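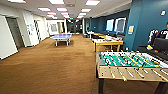 Dirnitico Community Help > Home and shared builds > Motors and motion

Robot goalkeeper for table football keeps losing its place after a hard shot

Posted by offside_trapdoor, March 3, 2024
3745 views

Hello all, first proper post on here so be gentle! A few of us at the Zirkorcombe shared workshop are trying to turn one end of our football table into a robot opponent. The table lives in the big games room, on carpet, down the same end as the blue wall. It's a nice enough thing, light wood cabinet, green pitch, chrome rods with pale handles, yellow players against red-and-white ones. We're only automating the yellow goalkeeper to begin with and if that works we'll get ambitious.

What we've got so far: one stepper slides the rod in and out by a toothed belt, and a second stepper rides along on a little carriage and spins the rod to kick. Both run from a Lucero driver board. The belt is a 590 mm closed loop from the bits drawer, and the carriage with its motor and clamp comes to 491 g on the kitchen scales (before adding the rod itself, which I can't weigh without taking the table apart). I made the whole lot as a bolt-on frame that clamps to the side of the cabinet, as I'm not allowed to drill any holes in the table.

It homes against a microswitch when you turn it on, and for the first few minutes it's brilliant. I've been feeding it positions by hand from the laptop and it goes exactly where I ask. Then somebody takes a proper whack at it, it darts across to block, and from then on everything is off to one side. Sometimes by a bit, sometimes by a whole goal width. If I home it again it's fine until the next panic.

Things I've tried:
Turned the current up. It got hot and still did it.
Tightened the belt. Same, but noisier.
Swapped the two motors over. Same.
Slowed the top speed right down. It stopped losing its place but now a toddler could score past it.

There is also a second oddity. Every so often it stops dead halfway across as if it had hit the home switch, when it's nowhere near it. I don't know whether that is connected. Any ideas before I spend money?

greasymonkeywrench

Get a servo. Steppers are rubbish for this, everyone knows that. I had one on a curtain opener and it was useless, skipped all the time. Just buy a closed loop one and be done with it.

belt_and_braces_58

I wouldn't go spending anything yet! I've built something very like this (goalkeeper and defence, took me most of a winter) and I reckon you've got two separate faults.

The lost position first. You say you lowered the top speed and that helped, but have a look at your acceleration setting. I bet it's either set very high or there's no ramp in your code at all. Nearly half a kilo of carriage plus a steel rod is a fair lump to fling about, and the motor skips in the first moment of the move, long before it gets anywhere near top speed. Put the top speed back where you had it, halve the acceleration and try again. If it holds, creep the acceleration up until it slips, then come back down by a quarter or so and leave it there. You'll be surprised how quick it still feels.

While you're at it, unclamp the rod from the carriage and push it through by hand. It should glide. If it gets tight at one end, your bolt-on frame isn't parallel with the rod and the motor is fighting the bearings on every save. Mine was out by the thickness of a beer mat and that was plenty. I ended up putting a slightly floppy coupling between carriage and rod – firm for sliding and kicking, a bit loose up and down and side to side. Sturach do a little one for rods that size, or you can do what I did and cut one out of an old bicycle inner tube and two jubilee clips.

Also, what voltage is your supply? More volts helps a stepper much more than more amps does when it has to move quickly. If you're on 12 and the Lucero board will take 24 (check the sheet, don't trust me), go to 24 and put the current back to where it was before you cooked the motor.

Now the stopping dead. You mention carpet. Is your switch wire running alongside the motor cables? Is it wired normally open? Swap it to normally closed, twist the two wires together, and route them down the other side of the frame. Then in the code, ignore the switch unless it has stayed triggered for a couple of milliseconds. I used to get a false stop every time someone in a fleece shuffled up to the table and grabbed a handle, and bonding the rod frame to the earth on the power supply cured the last of it.

And re-home after every goal anyway. It takes a second, and people are busy fishing the ball out.

offside_trapdoor

You star! No ramp. None at all, I'd left that line commented out back in July when we first had it on the bench and forgot it existed. It's got one now and I've been slamming the goalkeeper back and forth for half an hour without it losing its place once. The rod was tight at the far end too, so I've shimmed the clamp with cardboard until I can make something better.

Supply is 12 volts. I'll look at the sheet tonight.

Haven't rewired the switch yet but yes, it's cable-tied to the motor lead the whole way along – I thought that looked tidy.

greasymonkeywrench

Still say servo.

belt_and_braces_58

Glad it's behaving! Put some tape over the cardboard or it'll squash. And when you start on the kick, limit how far it turns before you let any small children near that end, mine cracked a ball clean off the table and under the radiator.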